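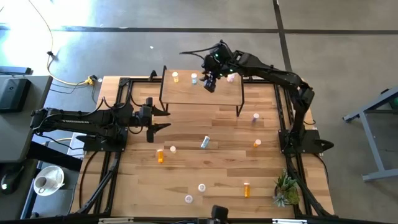
Figure 2. The Drillside cell during bottle sorting, with the raised shelf across the upper part of the tabletop. The gripper of the right arm is over the shelf; the left gripper is open over the main surface.

3. Hardware and Workspace

3.1 Frame and tabletop

The cell was built at Drillside, a shared workshop, with the hand tools and the one chop saw available to all members. The work surface is a rectangle of light wooden planks held in a black aluminium extrusion frame. Both arms are fixed to the frame itself. In an earlier build they were screwed to the planks, and seasonal movement in the wood shifted the two bases relative to each other by more than 2 mm between calibrations. Mounting on the extrusion removed most of this drift, and the planks can now be sanded or replaced without disturbing the arms.

The legs are angled at the corners. Vertical legs were tried first and let the frame rock when both arms stopped at once. The floor of the workshop is concrete and not quite level, so each foot was shimmed by hand and then left alone.

3.2 Shelf

The shelf is a narrow plank platform on thin black metal legs. It gives the task a second level and forces the planner to deal with two support heights. It also limits where each arm can go. An arm working on the main surface near the shelf has to keep its elbow low, while an arm serving the shelf has to come in from above. In Figure 2 the right arm is in the second of these postures, bent over to the left with its gripper hanging down, and the left arm reaches in almost flat just below the shelf.

We considered a full-width shelf with a lip to stop bottles from falling. The lip was dropped after trials by Aiguo Yuan showed that the fingers caught on it during low grasps.

3.3 Arms and grippers

The arms are mounted on opposite sides of the frame and facing inwards. Each carries a gripper, and the fingers were kept as supplied. Softer pads were fitted for a time and improved the hold on smooth plastic, but they wore quickly and left marks on the caps. Cables are led along the links and down to the side of the cell, with enough slack at each joint for the full range used in the task. Routing took longer than any other part of the build and was redone twice by Dean Mellor.

Motion for both arms is planned by Wuleo, our own planner, which treats the space above the shelf as a shared zone. Only one arm may hold the zone at a time. The other may continue to work on the main surface below as long as a clearance of 90 mm is kept between the links.

3.4 Objects

The objects are pill bottles of several heights and colours, most of them with white caps. They were chosen for three reasons. They are cheap, they roll when tipped over, and the translucent bodies are hard for depth sensing. Amber and orange bottles gave usable outlines under the workshop lights. The pale blue ones were often lost against the planks when lying on their side, as one does near the centre of the table in Figure 2. Loose caps are also placed on the main surface. A cap lying flat offers very little height to grip, and the fingers must come down almost to the wood.

A small potted succulent arrangement stands in the lower-right corner of the tabletop. It is treated as a fixed obstacle and is not to be touched. Its outline is irregular, and a simple box around it proved wasteful of space, so Khrystyna Pylypenko replaced the box with a short stack of discs.

3.5 Procedure

A total of 200 episodes were recorded. Before each one, the operator set out the bottles and caps by hand without a template. Upright and tipped placements were both allowed. An episode ended when the goal layout was reached or when the operator stopped the arms. Stops were logged with a short written note, and these notes are used in Section 4 to group the failures.

The arms were calibrated against the frame at the start of each session. No recalibration was done within a session, even after a light contact with the shelf legs, so that the results would include the errors a home builder is likely to meet.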